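Subject: Re: [cell-users] gripper opens slightly on approach, drops part before place

On the toy kitchen cell, Oakley site wrote:

> We see the fingers relax by a small amount near the end of a descent.
> No fault is raised. The part is sometimes lost. Has anyone else had
> this after moving to the May build of Musteo? We have changed the
> finger pads and it made no difference.

Yes, we have the same thing at Cirbridge, and I think I can narrow it down. We also changed pads first, and wasted a morning on it.

Setup: one arm, two-finger gripper, position control on the fingers with a current limit, Piso as the planner and Musteo underneath it as the driver layer. The task is pick and place of small plastic food on a play stove. The parts are light and none of them needs much grip, so I do not believe we are anywhere near the limit in normal use.

What we observe is as follows. The arm picks, lifts and traverses with the grip width steady. During the last part of the descent the commanded width jumps to the open value for a short time and then returns. If the part is over the target it looks like an early place and goes unnoticed. If it is not, the part lands wherever it happens to be. The success check only looks at the final pose of the arm, so these runs were being logged as good. I went back over 287 logged placements and found 93 with the jump in the commanded width. Most of those had been marked as passes.

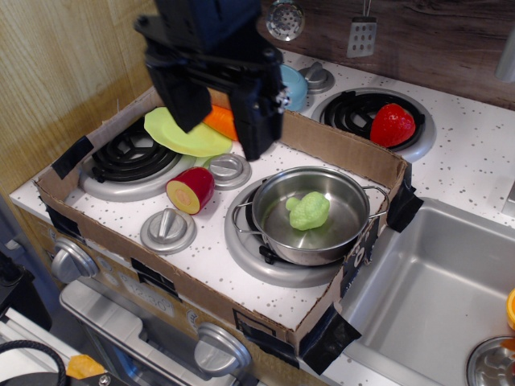 The important point is that it is the command that changes. The measured width follows it a few milliseconds later, as it should. That rules out pads, slip, the finger motor and the current limit, at least for us. If you only record measured width you will not be able to tell the difference, so please turn on the command channel before you swap any more hardware.

I then looked at timing. The jump always comes within 40 ms of a replan. Piso sends a fresh trajectory when the descent target moves by more than the tolerance, and the new message carries a gripper field even when the gripper is not part of the plan. In the older build an empty field meant "hold the last value". In the May build it seems to be filled with the default, and our default is open. The next message from the task script puts the correct width back, which is why it recovers by itself and why no fault is raised.

I can reproduce it with the arm parked and nothing in the fingers by forcing replans from a script. I cannot reproduce it with replanning switched off, in over two hours of running.

Two workarounds, neither of them good:

1. Set the gripper default to the current width straight after each grasp, and set it back after the release. This works here but it is easy to forget in a new task, and an abort in the middle leaves the default wrong for the next pick.

2. Turn off replanning below the approach height. Simple, but the arm will then go to the old target if anything has shifted. We have a steel pot on the hob and I would rather not press a finger into a rim.

We are using the first for now, with a check at start-up that refuses to run if the default is anything other than open.

There is also a safety side. The same default is used on the closing path. A site that has set its default to closed would get fingers shutting without warning during a replan, possibly with a hand nearby if somebody is resetting parts with the arm enabled. Our force is low but it would still be a pinch. Until this is fixed I suggest the arm is disabled for every reset, including the quick ones.

Could you post your default width, and say whether your losses line up with replans? If your default is already something narrow and you still see the fingers open, then my explanation is wrong or there is a second fault.

I have the two logs (parked arm, replanning on and off) and can put them on the list server if the size limit allows it.

Cirbridge cell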